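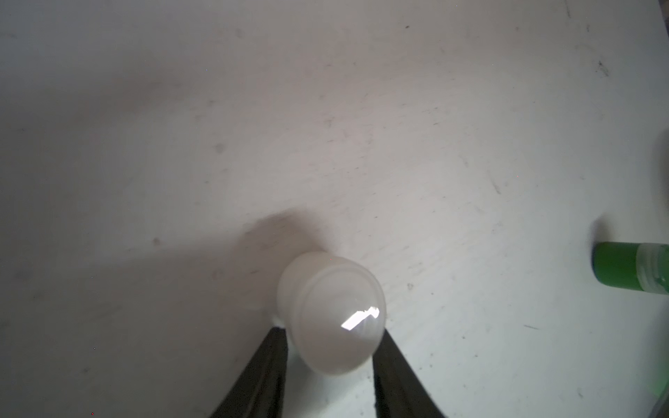 gunvor_r wrote:
Eskil asked in the other thread whether the Ondatholm open day was worth the drive. I'd say yes, if you care about grippers and small parts. If you want big arms throwing car doors around, stay home.

EskilDahlgren wrote:
Thanks, Gunvor. Was it the full Tolletti line or only the tabletop demos? Last January they had the line roped off and we got a slide show.

gunvor_r wrote:
Tabletop only this time. The line was down for a changeover. They ran pick and place with small plastic pieces on a white table, two-finger gripper, and a person from the Stererus team took questions the whole time. I stayed from 2 until they started packing up.

pinion84 wrote:
I was there too and I was less impressed. White translucent part on a white table sounds like a hard test, and it is for the camera, but they had control of the lighting. Put that same cell next to a window and see what happens at 4 in the afternoon.

gunvor_r wrote:
Somebody asked that. The answer was that they hadn't tested it in daylight yet. I thought that was a fair answer.

pinion84 wrote:
Fair, sure. It still means we don't know.

EskilDahlgren wrote:
How does it deal with a part that's lying at an angle? Ours are round and they roll, and half of our misses come from the fingers touching one side first and pushing the thing away.

gunvor_r wrote:
It came in slowly and closed slowly. I saw it miss a few and go back for another try without anyone touching it. When it did grab one crooked it didn't try to straighten it, it just carried it that way. For dropping into a bin that's fine. For assembly you'd need a second step.

mo_feeder wrote:
Slow is the part I can't get past. We feed 719 caps an hour on a vibratory bowl that cost us next to nothing used. A gripper picking one at a time off a table is never going to touch that.

gunvor_r wrote:
Different job. A bowl is great until you change the part. The Stererus guy said their customers are mostly shops with a lot of short runs.

mo_feeder wrote:
We do short runs. Swapping the tooling takes me 7 minutes.

pinion84 wrote:
7 minutes if you already have the tooling. I'm with Gunvor on that one.

EskilDahlgren wrote:
Did they say what the fingers are made of? Or whether you can swap the tips?

gunvor_r wrote:
I asked about swapping and the answer was yes, with a couple of screws. Didn't ask about the material, sorry. They're narrow at the ends, dark gray. There's a handout with a drawing – I'll scan it when I'm back at the shop.

mo_feeder wrote:
If the handout has cycle times on it, post those too. I'll look at it with an open mind.

EskilDahlgren wrote:
Scan would be great. Also, is Obradović still doing the afternoon tours? I want to bring two of our operators next time and they'd get more out of that than the demo table.

gunvor_r wrote:
Yes, still doing them, but you sign up at the front desk and the list fills before lunch. Get there early.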